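Surface Finishes for Interiors, Unit 4: Gloss and Reflection
Course notes, Sobia Kiani

In the last unit we spoke about color. Now we come to gloss, which students often mix up with color or with smoothness. Gloss is the way a surface sends light back to the eye. Two panels can be painted from the same can and still look different, if one of them was polished after drying.

On a matte surface the light goes in many directions, so we see no clear reflection. On a glossy surface most of it leaves at one angle. Dark glossy surfaces need special care in planning, for the eye has little else to look at than the reflections.

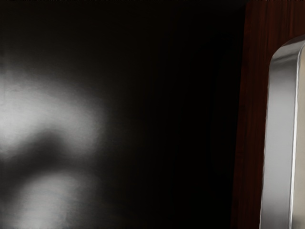

Fig. 1. Pale, blurred reflections on a glossy black surface, next to reddish-brown wood.

Please learn the words sheen, haze and glare. Sheen is gloss seen at a low angle. Haze is a milky look near a reflection. Glare is light so strong that it disturbs the person who sits there. A client will usually say "shiny" for all of them, and you must ask further.

For the Vandenberghe reading room we compared 28 sample boards in March. The Usta lacquer was liked best in the morning, but after 4 in the afternoon the readers near the window complained of glare.

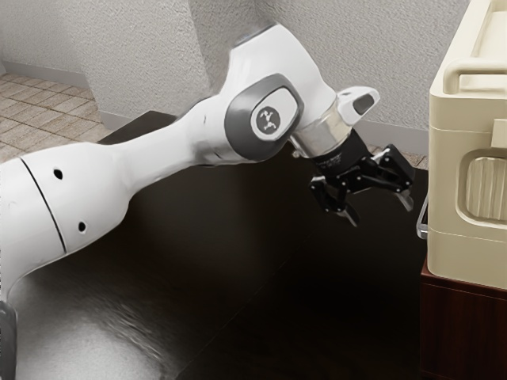 The solution was to turn the tables and to choose a satin finish from Goleck for the six places nearest to the glass. The lamps stayed where they were.

Homework: look at one table at home, by daylight and by lamp. Write down from which chair the reflection is strongest. Bring your notes to room 539.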